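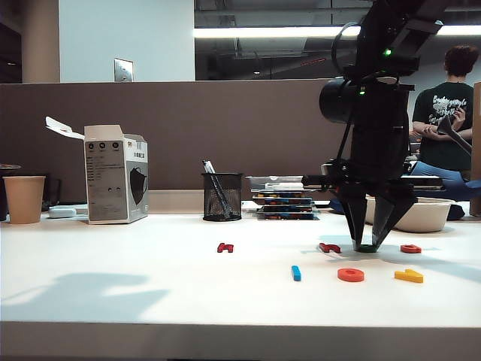

Foam letters on the table.

About Trakville

We do bonus plans. Also stock option paperwork, commission plans, raises, the letters that go with all of it. For small and mid-sized companies, mostly private, a few listed. If you have fewer than 50 people on a plan we can probably quote you from one phone call. More than that, send the plan documents first please.

Started by Dima Hourani after a long stretch in the payroll department at Haddadin, where bonus season meant a spreadsheet, a second spreadsheet that disagreed with it, and a lot of people waiting on a number. She left, rented a room in Lingate, took on two clients. One of them is still with us. The other got bought, and the buyer had its own people for this.

What we do, short version

Plan design. Who's in, who's out, what gets measured, when it pays. We write it in plain sentences so the person getting the money can read it. You'd be surprised how many plans we get handed where the target is defined one way on page 2 and another way in the appendix. We fix those too.

Plan running. You send the results, we run the payouts, you get a file your payroll provider can load. Every payout comes with a one-page sheet showing how the number was reached. Employees get their own version. This cuts down on the emails.

Board papers. If your board has to sign off on pay for the top people, we put together the pack. What was promised, what was hit, what is being proposed, what it costs. No charts for the sake of charts. If there's no bonus being recommended for somebody the pack says so and says why, directors seem to like that.

Option grants and vesting. Grant letters, vesting schedules, leaver calculations, the register itself. Leavers are where most of the trouble is. Someone goes in the middle of a quarter, HR has one date, legal has another, and the plan says something about "active employment" without saying what it means. Call us before you send the final letter and not after.

What we don't do: tax advice, legal advice, hiring, general payroll. We work alongside whoever does those for you and we're happy to be on the same call as them. Also no personal financial planning for executives, we get asked alot.

Vatimance

Our software. Not sold seperately. It holds the plan rules, the targets and the payout history, and clients get a login. Came out of Dima's own templates and has been rewritten a couple times. You can see who changed what and when, which auditors ask for every single year. Export to a regular spreadsheet any time you like, including if you leave us. Your data goes with you, no exit fee.

It does not have an app. There may be one eventually. The website works on a phone well enough to approve a payout, bit cramped for anything else.

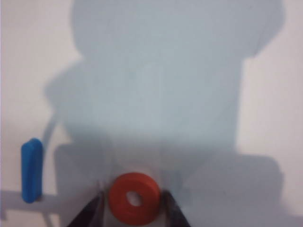

How we charge

Fixed fee per plan, per year, billed in 4 installments. Design work is billed once, when the plan document is signed. We don't take a cut of what's paid out, never have. A bigger bonus pool doesn't earn us a cent more, and it keeps the conversation with your board simple. Changes in the middle of a plan year: small ones included, big ones we quote for. If you aren't sure which kind yours is, ask, we'll tell you in writing before starting.

Late results from your side don't cost extra but they do push the payout date. We need 10 working days from final figures to payroll file. Can sometimes be quicker. Not in the busy season.

Who we work with

Software shops, a couple of regional distributors, a packaging maker, two groups of dental offices, a trucking company with the most complicated driver bonus we've ever seen (they wrote it themselves, it works, we left it alone). Most came to us through their accountants. We keep client names off the website. References on request, once we've talked.

Sales teams are a growing part of the work. Commission plans go stale quicker than anything else we look after. Products get dropped, territories get moved, and the plan still pays on something from last spring. We go over every commission plan each September with the sales manager and whoever owns the budget, in the same meeting. Worth having both in the room.

Working here

Small team. Plan analysts, a developer side that looks after Vatimance, Dima on design work and board papers. We hire rarely and when we do it's posted on the jobs page and nowhere else, so if a recruiter tells you they're filling a job for us, they aren't. Analysts usually come from payroll or audit. You need to be careful with numbers and OK on the phone with someone who thinks they've been underpaid.

Everybody at Trakville is on a bonus plan, same plan, same measures, Dima included. The document's in the shared folder from day one.

Getting in touch

Use the contact form. Tell us how many people are on the plan, when it pays next, and whether there's a written document. If there isn't, fine, say so, that's common. We reply the next working day. Existing clients should use the message button inside Vatimance, it goes straight to your analyst and keeps the thread with the plan.

Visitors to the Lingate office by appointment only, parking is at the back.

Page last updated Nov 7, 2018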